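### 4.2 Food-shaped clips and their container

The second group of goods in our study are the small household articles which have the form of food. From the 1,790 listings collected from the Bovwood and Okby catalogues until December, 970 were retained after the removal of duplicates and of articles for pets. Clips in the form of French fries were selected from this group for a closer treatment. They are cheap and easily found in the Arivon discount shops, and they are sold in a container that belongs to the joke as much as the clips do.

It is useful to separate two levels of imitation. On the first level, a single piece imitates a single fry by its colour, its length and its block-like section. On the second level, the container imitates the paper pocket of the takeaway counter. Bautista (the smaller of the two retailers we interviewed) keeps these levels apart also in its own stock list, where damaged containers are recorded while loose pieces are not. When a piece is seen alone, the imitation of the first level is weaker than we have expected. The side of the piece is notched along its length, and a real fry does not have such a side. In our interviews the loose piece was compared to a stack of bricks, to a comb and, by one shop assistant, to a zipper. The yellow colour was mentioned later in the talk, and mostly when the container was already on the table.

The graphic work of the container does a large part of the explaining. The word "FRIES" is set in small vertical capitals, and the word "Clips" is large and slanted, so the buyer reads the use of the article before its subject. The red front carries also stripes and a checkered band, both of which we found on several other articles of the catalogue with a diner theme. On the tan back there is a pattern of small orange-brown fries. This pattern repeats the content of the container in a flat form, and it remains when the last piece is taken out.

Once it is flattened, the container changes its status. It can no longer hold anything, and in the homes we visited it was moved between the worktop and the recycling bin for some days before a decision was taken. The pieces left it early and became mixed with pens, elastics and ordinary clothes pegs. We therefore treat the container and the pieces on one surface but as separate articles (Figure 7a). The room was furnished in a simple manner, and furniture enters the visual record as well, for instance as the dark shape of a folding chair (Figure 7b). 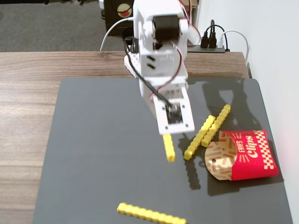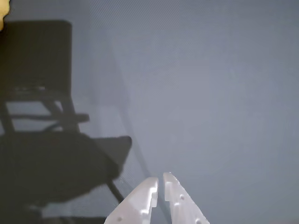 **Figure 7.** (a) Yellow fries and the flattened container on the dark grey mat. (b) Grey-blue surface with the dark shape of a folding chair on the left.

The question of scale was not resolved in this part of the work. Catalogues give the length of the piece but seldom the height of the container, and for this reason the proportion between them could be calculated only for a minority of the listings. In the following section we return to the articles with a bakery theme, for which both measures are usually printed on the label, and we compare how long each type of packaging was kept in the kitchen after the purchase.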